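Imprimer | Envoyer par e-mail

Ce site utilise des cookies pour mesurer l'audience des archives. En poursuivant votre navigation, vous en acceptez l'usage.

Liste cuisine-et-pierre – archives
Objet : Re: taches sur plan de travail en marbre, que faire avant l'été ?
7 juin 2026

Bonjour à tous,

Je réponds au message de jeudi, que je reprends en partie :

> Nous avons emménagé à Mimdale au printemps et la cuisine a un plan
> de travail en marbre clair. En deux mois il a pris des auréoles mates
> près de l'évier et une tache grasse à côté de la plaque. Le
> marchand me propose un ponçage complet, mais le devis me paraît
> élevé. Est-ce que je peux faire quelque chose moi-même ? Et
> faut-il remettre un produit dessus ensuite ? On m'a parlé de cire,
> d'huile, d'hydrofuge, je ne sais plus quoi penser.

Il y a deux problèmes différents là-dedans et ils ne se traitent pas de la même façon.

Les auréoles mates sont très probablement des attaques d'acide : citron, vinaigre, vin, tomate, ou un détartrant pour robinet. Le marbre est un calcaire, l'acide le ronge en surface et le poli disparaît. Aucun nettoyage ne le fera revenir. Sur une petite zone, on peut reprendre à la main avec une poudre à polir pour marbre, un feutre humide et de la patience. Essayez d'abord dans un coin caché, derrière le grille-pain par exemple. Si votre finition est adoucie et non polie brillante, c'est plus simple : un abrasif très fin (j'utilise du 500) passé à l'eau, en cercles larges qui débordent de la marque, suffit souvent.

La tache grasse est dans la pierre, pas dessus. Il faut la faire remonter avec un cataplasme : terre de Sommières ou blanc de Meudon, mélangé à un peu d'acétone jusqu'à obtenir une pâte épaisse. On étale en débordant, on couvre d'un film alimentaire, on laisse 24 heures, puis on retire le film et on attend que ça sèche complètement avant de brosser. Chez moi il a fallu recommencer 2 fois. Aérez bien, et éteignez la plaque si elle est au gaz.

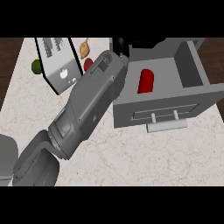 Marbre pâle à veines beiges et rouille (image de synthèse).

Sur ces teintes, je déconseille l'huile de lin, qui jaunit avec le temps et fonce les veines de manière irrégulière. La cire donne un joli toucher mais elle marque dès qu'on pose une casserole chaude. Reste l'hydrofuge oléofuge à effet invisible. J'ai pris celui de Skaso, en bidon de 500 ml, et il m'en reste largement. Deux couches fines, en essuyant l'excédent au bout d'un quart d'heure – si on oublie, il reste un voile collant très pénible à enlever. Le produit ralentit la pénétration du gras et laisse le temps d'essuyer. Contre le citron il ne fait rien du tout.

Pour l'entretien courant, eau tiède et savon noir très dilué, ou savon de Marseille sans additif. Pas de vinaigre blanc, malgré ce qu'on lit partout, et pas de crème à récurer.

Quant au ponçage complet, je demanderais un second devis avant de refuser. L'atelier Bermúdez, à Zostville, se déplace jusqu'à Mimdale et accepte de ne reprendre que la partie abîmée si le raccord peut tomber contre l'évier. Ils ferment en août, donc appelez assez tôt. Demandez-leur si la poussière est aspirée à la source ou s'ils travaillent à l'eau, parce que dans une cuisine meublée la différence compte.

Si quelqu'un a essayé les hydrofuges en phase aqueuse, je veux bien un retour. J'hésite à en mettre sur le rebord de fenêtre de la salle de bains, qui est dans la même pierre.

Bonne journée

> Merci d'avance, et désolé si la question est déjà passée sur la
> liste, je n'ai rien trouvé dans les archives.

Imprimer | Envoyer par e-mail

Recevez le résumé hebdomadaire de la liste : inscrivez-vous à la lettre d'information. Désinscription possible à tout moment.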